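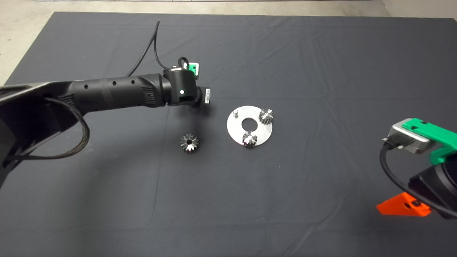
About Clunonura

Most of what gets sold as language training for work is a waste of money. We say so to people who call us for a quote, and a fair number of them hang up. The ones who stay on the line tend to become clients.

Clunonura is a small school that teaches workplace English to adults. We run evening classes at our rooms on Tosero Street and daytime classes on site at companies that ask for them. We do not teach tourists, children or anyone who wants to sound like a newsreader. Our students work in warehouses, kitchens, clinics and machine shops, and they need to follow a safety briefing, argue about a shift swap and read a pay stub without asking a cousin.

What we don't promise

You will have seen the ads. Fluent in 90 days, speak like a native, learn while you sleep. We have looked for decent evidence behind that kind of claim and haven't found any. An adult with a full-time job and a family learns slowly. Someone who starts with us as a near beginner and comes twice a week will usually spend a year getting to the point where a phone call is merely unpleasant.

We don't hand out certificates for attendance either. A piece of paper saying a person sat in a chair tells an employer very little. If you need a recognized test result, we will help you prepare, and you can take the test somewhere that has no interest in whether you pass.

We are also doubtful about apps. Use one on the bus if you enjoy it. It won't hurt. It won't teach you to interrupt a supervisor who is talking too fast.

How classes work

Groups are capped at 8. We have been told many times that this is bad business, mostly by people selling software that would let us raise it. Each class is built on material the students bring in: forms, voicemails, notes left on a break room fridge. Grammar gets taught when it gets in the way. There is one textbook, the Layug course, and we use perhaps half of it. The chapter on small talk is dreadful and we skip it.

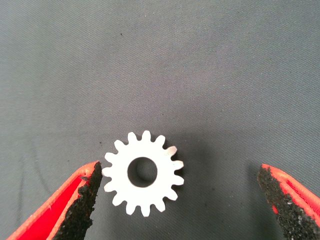
New students sit down with a teacher before they join a group. The talk takes half an hour and costs nothing. There's a written placement test too, but we trust it less than we used to, as plenty of people who write badly can talk their way through anything, and the other way around.

Numbers, for what they are worth

Since we opened, 2234 people have enrolled. Of those, 1026 finished the course they signed up for. Other schools might print only the first figure. People leave when their shifts change, when they move, and sometimes when they don't like us. We used to send a survey to everyone who dropped out. The few answers we got back were so polite that they were useless, so now we call.

Company classes

We'll teach at your site if workers are paid for the time. We have turned down contracts over this and expect to turn down more. Classes squeezed in after a ten-hour shift don't work, and a manager who thinks they do should try one in Portuguese.

Please don't ask us for reports on individual staff. You'll get attendance for the group and a short note on what was covered.

Fees and dates

Fees are on the Imura page, which is our booking system and is slower than we would like. The evening program stops for July and starts again after that. Refunds are available up to the third class, with no form to fill in.

Page last updated Mar 17, 2024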